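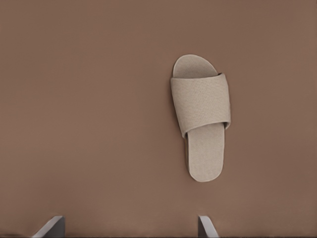 Tessier Veterinary Centre
Annual Premises and Patient Safety Inspection: Checklist with Comments

Site: Wuteo Road branch
Inspected by: Mathis Lacroix, Practice Standards
Accompanied by: Rasmus Lapiņa, Head Nurse
Period covered: year to March
Ratings: Met / Partly met / Not met / Not applicable

Section 1. Reception and waiting area

1.1 Floor clean, dry and free of trip hazards: Met
1.2 Separate waiting space for cats: Met
Comment: The shelf for carriers has been raised since the last inspection. Clients were seen to use it without being asked.
1.3 Walk-on scale level and tested: Partly met
Comment: The scale reads correctly, but the test label is out of date. A new label is to be fixed after the next service visit.
1.4 Emergency telephone number visible from outside when the practice is closed: Met

Section 2. Consulting rooms

2.1 Tables stable, surfaces intact: Met in rooms 1 and 2. Not met in room 3.
Comment: The rubber top in room 3 is split at one corner and cannot be cleaned properly. The table may be used for discussions with clients but should not be used for examinations until the top is replaced.
2.2 Sharps bins dated, signed and below the fill line: Met
2.3 Muzzles in all sizes available and clean: Partly met
Comment: The smallest size was missing from room 2. It was found in the laundry and returned during the visit.
2.4 Hand washing instructions displayed: Met

Section 3. Pharmacy and controlled drugs

3.1 Cabinet locked and keys held by a named person: Met
3.2 Register entries complete and in ink: Met
Comment: Entries were checked back to line 1085. Two corrections were found, both initialed and explained in the margin.
3.3 Refrigerator temperatures recorded twice daily: Partly met
Comment: Morning readings are complete. Evening readings are missing on several days when the late shift was covered by staff from the other branch. The branch manager should add this duty to the handover sheet.
3.4 Out-of-date stock removed: Met

Section 4. Surgery and anesthesia

4.1 Anesthetic machine serviced within the past year: Met
Comment: Serviced by Gronico. The certificate is held in the office, file 1534. A copy should also be kept with the machine.
4.2 Leak test recorded before the first case of the day: Met
4.3 Oxygen cylinders secured upright and marked full, in use or empty: Partly met
Comment: One cylinder had no tag. All cylinders were chained.
4.4 Waste gas removal working: Met
4.5 Crash box sealed and contents list current: Met
Comment: Staff were asked to find the box without notice and did so promptly.

Section 5. Dental room

5.1 Scaler and polisher in working order: Met
Comment: The Wandent unit was run for the inspector. The foot pedal cable crosses the walkway and should be routed behind the table.
5.2 Eye and face protection available for each member of staff: Met
5.3 Water lines flushed and recorded: Met

Section 6. Kennels and isolation

6.1 Kennel latches sound: Partly met
Comment: The latch on the lower left kennel can be pushed open from inside by a strong dog. This kennel is to be kept out of use until it is repaired.
6.2 Isolation room has its own mop, bucket and protective clothing: Met
6.3 Patient identification on kennel and collar: Met
6.4 Overnight checks recorded: Met
Comment: Records are clear and well kept — the night team is to be thanked.

Section 7. Fire and general safety

7.1 Exits clear: Met
7.2 Evacuation plan includes inpatients: Not met
Comment: The plan covers staff and clients only. It must state who is responsible for moving animals, where carriers and leads are kept, and where animals are to be held outside.
7.3 Accident book available: Met
7.4 Budget for repairs: Noted
Comment: The branch holds $600 for minor repairs, of which $40 has been spent. The table top and kennel latch should be paid for from this sum.

Items rated Not met are to be corrected first. The head nurse will send written confirmation to Practice Standards when each item is closed.

Signed: M. Lacroix
Received for the branch: R. Lapiņa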